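4. Setting Up an Online Tournament

This section covers creating a bracket in Linska, opening registration and running check-in. You need an organizer account. If you only want to join a tournament as a player, go to section 6.

4.1 Before you start

Confirm the following with your co-organizers:

- the game and the platform it is played on
- the maximum number of teams
- the start time and time zone
- who can enter results if you are away

Each tournament has one owner. The owner can add up to 10 referees. Referees can enter and correct scores, but they can't delete a bracket or change the entry limit.

4.2 Create the tournament

1. Sign in and open the Organizer tab.

2. Select New Tournament.

3. Type a name. The name appears in the page address, so keep it short. You can change the name later, but the address stays the same.

4. Choose a format: Single Elimination, Double Elimination, Round Robin or Swiss.

5. Set the team limit. The highest limit on a free account is 30 teams. On a club account it is 100.

6. Set the team size. Add substitutes in the second box, not the first.

7. Choose a start time, then select Save Draft.

Note: A draft is visible only to the owner and referees. Players can't find it in search.

Caution: Changing the format after registration opens clears the seeding list. Teams stay registered, but you must seed them again.

4.3 Dress the tournament page

Every tournament page has a header and a gallery strip. The gallery takes still pictures only. Video goes under Streams (section 4.7).

1. Open the draft and select Page, then Gallery.

2. Select Add Pictures and pick your files.

3. Drag the pictures into order. They show on the public page one under the other.

4. Type a caption in the Caption box. One caption serves the whole strip.

5. Select Preview to see the strip as players will see it.
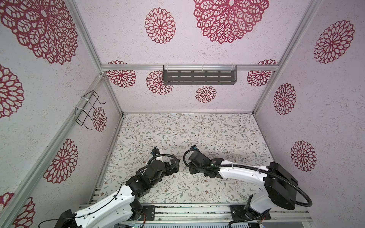
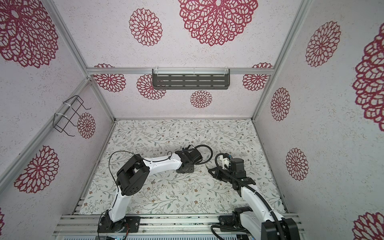

Figure 4-2. Gallery strip in Preview, with two pictures. Both show robot arms and red flower motifs on pale walls.

If the strip looks right, select Publish Gallery. The header is saved separately.

Note: Pictures over 10 MB are rejected. Save a smaller copy and try again.

4.4 Open registration

1. Go to Registration and set the opening and closing times.

2. Turn on Require Game ID if the game uses one. Without it, referees have to match players to accounts by hand.

3. Paste your rules into the Rules box. Players must tick a box to accept them.

4. Select Open Registration.

A team counts toward the limit once its captain has submitted a full roster. Teams with missing players are listed as Incomplete and don't hold a place.

When the limit is reached, new teams go on the waiting list in the order they applied. To move a team up, open its entry and select Promote.

4.5 Check-in

Check-in confirms that teams are present on the day. It opens 30 minutes before the start time and closes 10 minutes before.

1. On the day, open the Check-in panel.

2. Watch the list. Confirmed teams turn green.

3. Message any captain who hasn't confirmed – the Message button is at the end of each row.

4. When check-in closes, select Remove Absent Teams.

5. Promote teams from the waiting list if you have places left.

Caution: Remove Absent Teams can't be undone once the bracket is generated. If a captain contacted you outside Linska, mark that team as present by hand first.

4.6 Seed and generate the bracket

1. Open Seeding. Teams appear in order of registration.

2. Drag teams to the positions you want, or select Random. To use results from an earlier event, select Import and choose that event from the list.

3. Select Generate Bracket and check the first round.

4. Select Start. Captains are notified and match rooms open.

If the number of teams doesn't fill the bracket, byes go to the highest seeds. You can move a bye by hand until you select Start.

Worked setup: the Otholm Winter Cup uses Double Elimination, three-player teams and a limit of 30. Chanida Panyasiri is the owner. Martti Pitkänen is added as a referee, so he can correct a score while she is casting the stream.

4.7 Streams

Paste the channel address under Page, then Streams. The player appears on the tournament page when the channel is live. For co-streamers, select Add Another and repeat.

Go to section 5 for entering results and handling disputes.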